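# Leave the church door unlocked

Two of the parish churches within walking distance of my house are open every day. The other four are locked, and a card in the porch gives a phone number for the key. I have rung those numbers many times over the years. Sometimes a person answers and is very kind. More often it rings out, and I walk round the outside, look at the buttresses and go home.

I think the locked ones have made the wrong choice, and I would like to set out why.

The usual case for locking is theft. It is a fair worry. Lead goes from roofs, and brass goes from anywhere it can be unscrewed. But lead thieves do not come in by the south door at eleven in the morning. They come at night with a ladder, and a locked door makes no difference to them. As for what is inside, a church that is visited now and then through the day is being watched, in a loose sort of way, by everyone who steps in.

Lindgren, the hamlet at the far end of our valley, kept its chapel shut for 20 years. When it was opened again they found that damp had got behind the plaster of the north wall and spread as far as the chancel arch. The repair bill came to £3,670, which is a great deal for a place with so few people. Anyone walking in on a wet afternoon would have smelt it years before.

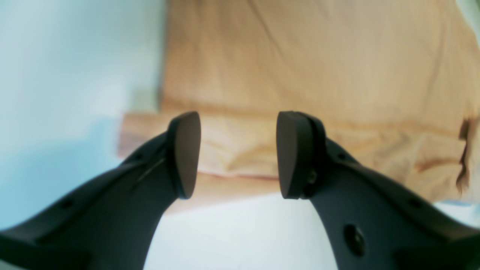
*A pair of gripper fingers, dark grey, with rounded pads at the tips.*

There is also the matter of what these buildings are for. I am not a regular at services and I won't pretend to be. I go in to sit down, or to look at a piece of old glass, or to get out of the rain. In Tindia the door is propped open with a stone from spring until November, and I have seen walkers eating sandwiches in the porch and a man asleep in the back pew. I can't see what harm any of it did.

Small things can be put away. The plate can go in a safe or to the bank, and the good candlesticks can come out for services only. The font, the screen and the wall monuments are not easily carried off, and they are what most visitors come to see.

I accept that somebody has to turn the key morning and evening, and that this is a burden – more so in winter. A timed lock set for nine and dusk would do the job. Failing that, opening at weekends would be a start, with the hours written clearly on the gate so that people know before they walk up the hill.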